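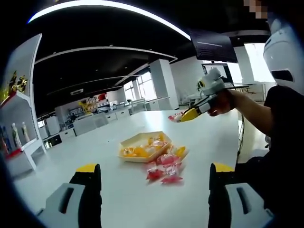 Gripper budget: what we are asking for

The Pickering lab has put in its equipment request for the next budget year. The main item is 10 handheld grippers from Trirko, enough to run five tables with a pair at each. Candy sorting stays on the task list, as small wrapped pieces are hard on the finger pads and show wear early.

Pads are a separate line this time. We priced 178 spares through Flevora – last year they came out of general supplies and the account ran short by October. Cables and two more headsets are on the same order.

The Cladine arm is on hold. Its quote left out installation and the service plan, and we need both figures before it can go forward.

Leads who want anything added should send the part number and a quote by Thursday. Requests without a quote will wait for the spring round.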